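Section 4. Setting Up the Serving Area

Mirotier Serving Set, Clulilov series
User guide, revised Aug 30, 2025

4.1 Before you begin

The tray, plate and child-size cutlery are made for cold and warm foods served at the counter or table. They are not made for use on a stove, in an oven or under a broiler. Read the care notes in 4.5 before the first use.

Choose a level section of counter with a clear depth of at least 328 mm from front edge to back. Stone and stone-look surfaces are suitable. On polished surfaces, check for crumbs and grit first, as particles caught under the tray can scratch both the tray and the counter.

CAUTION: Keep the tray away from the front edge. A child can reach the rim and pull it down.

4.2 Placing the tray

1. Wipe the counter with a damp cloth and dry it.
2. Set the tray down with the raised rim facing up. Leave at least 80 mm between the tray and the front edge of the counter.
3. If there is a curtain behind the counter, check that the fabric is not trapped under the tray.
4. Press lightly on each corner. If the tray rocks, move it to a flatter spot.

4.3 Arranging food and cutlery

1. Place whole fruit at one end of the tray. Lemons and limes roll easily and should sit where they do not push against the plate.
2. Place the plate in the center of the tray.
3. Lay the fork and knife side by side, handles pointing the same way.
4. Prepare bread and other dry foods on a separate cutting board. Do not cut on the tray or the plate.

Counter, tray and bread board
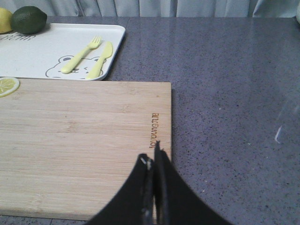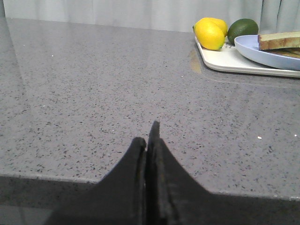
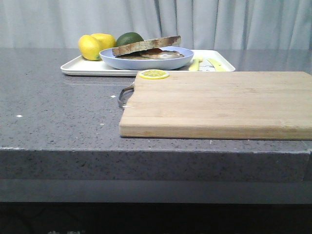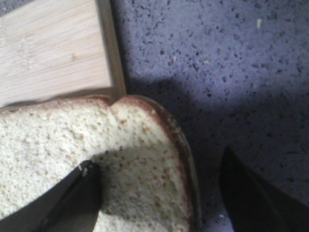 NOTE: The tray is rated for an evenly spread load. Do not stack more than one plate on it, and do not lift it by one end when fruit is on board.

4.4 Serving

1. Move sliced bread from the cutting board to the plate by hand or with tongs.
2. Cut fruit on the board and remove all seeds before serving it to a child.
3. Return the cutting board to its own place on the counter. It does not fit inside the rim of the tray.

CAUTION: The knife has a rounded blade and is intended for soft foods only. An adult must be present while a child is using the fork or knife.

4.5 After use

1. Remove leftover food and shake crumbs into the sink or trash.
2. Wash the tray, plate and cutlery by hand in warm water with mild dish soap. Do not use abrasive pads on the printed side of the tray.
3. Wipe citrus juice off the counter promptly. Some stone finishes dull on contact with acid.
4. Stand the tray on its long side to dry.

Replacement cutlery is listed in Section 7 under part number 753.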